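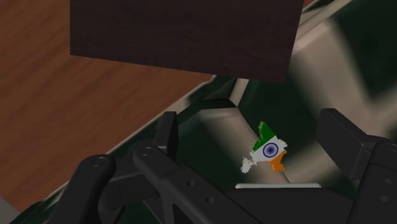

The Brustby hall floor: where we have got to

April 2022

Members who have tried to dance, bowl or carry soup across the hall since November will know that the floor has developed opinions. It dips by the kitchen hatch and rises again near the piano, and the piano itself has begun a slow journey toward the fire door. We have wedged it. Please leave the wedge alone, even if you need a wedge.

Arwel Kneath came out from Hellier to take up two boards and have a look. He was under there long enough for his tea to be drunk by somebody else. His verdict is that the boards are sound and the joists on the north side are not, the damp having got in where the old coke chute used to be. The chute was bricked up by Hywel Jarman's father, who according to Hywel was a very good farmer.

Arwel's price is $345 for each joist, which includes taking away the old ones. Iestyn Griffiths has asked whether he could have the old ones for his hen house. He can, though we'd suggest the hens be told.

We have had $252 from the bake sale and $170 from the quiz night, the second figure being lower than hoped on account of the raffle prize, a ham, which had to be replaced after an incident with Dilwyn Morris's dog. Dilwyn has paid for the ham. The dog has been spoken to.

That gets us one joist and most of the nails. The plan is to start with the one under the hatch, so that the soup lunches can go on, and to work north as the money comes in. The short mat bowlers have kindly agreed to use the Mitard schoolroom until further notice. They report that the floor there is perfectly flat and it has ruined their game.

Meirion Jarman is collecting pledges and has a green notebook for the purpose. If you see him coming with it, crossing the road won't help, as he knows where you live. Checks should be made out to the hall and not to Meirion, who has had two already and was tempted.

Line dancing carries on as usual, south side only, no stamping.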